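Section 4. Preparing the Packing Bench

4.1 Before you start

This section applies to all Trelalmont benches installed at the Rirside site. Read it in full before placing any stock on the bench. Staff who have not completed the bench induction must be accompanied by a trained colleague.

4.2 Setting up the surface

1. Switch off the bench lamp and the label printer.
2. Wipe the top with a lint-free cloth and the cleaner supplied. Allow it to dry.
3. Unroll the paper mat along the full length of the bench and smooth it from the center outward.
4. Fix the corners with low-tack tape. Do not use staples.
5. Set out the trays and bins listed on the job card.

Note: Mats are supplied in packs of 30 under order code 2213. Replace a mat when it is torn, stained, or creased enough to tip small parts.

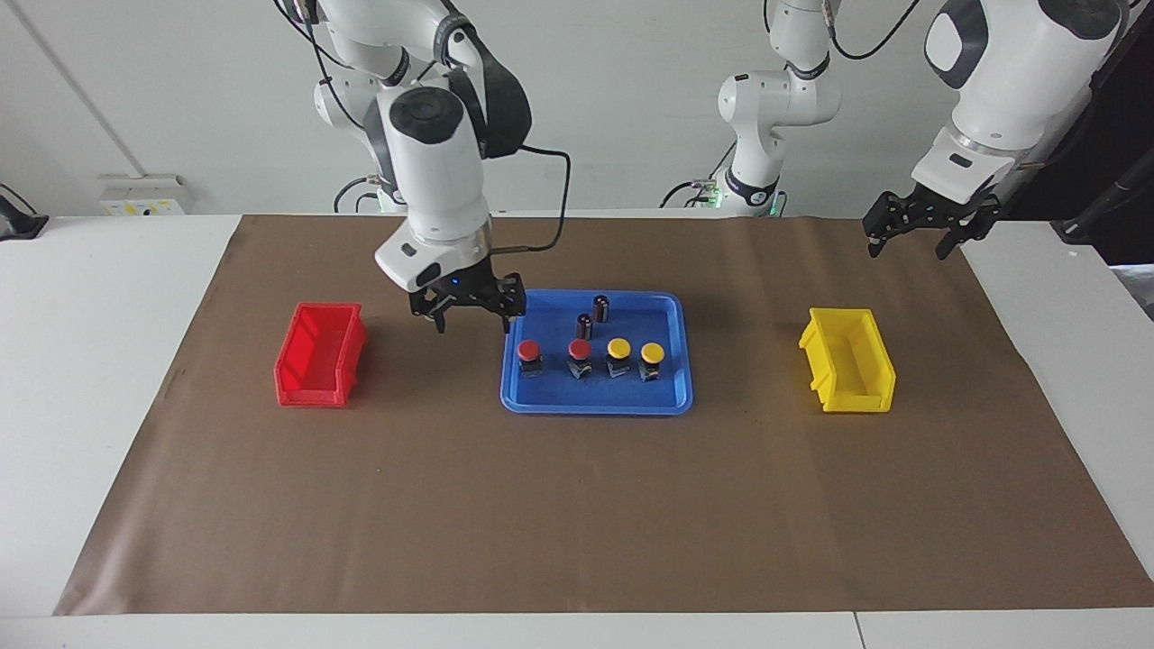 Figure 4-1. Paper mat with blue tray at center, red and yellow bins to the sides.

4.3 Adjusting the bench height

1. Remove all trays and bins.
2. Release the locking lever under the front rail.
3. Turn the crank until the scale reads the height given on the job card. The lowest setting is 620 mm.
4. Close the lever and press down firmly on each corner -- the top should not move.

CAUTION: Keep hands clear of the leg columns while the crank is turning. Never adjust the height of a loaded bench.

4.4 End of shift

Return unused parts to stores in their original bags. Mixed parts must go to the inspection shelf with a completed Brundonora return slip. Fold used mats inward before disposal so that stray parts do not fall to the floor.

Questions about this section should be sent to Chrysanthi Gkikas, Site Documentation.

Section revised 2026-06-02.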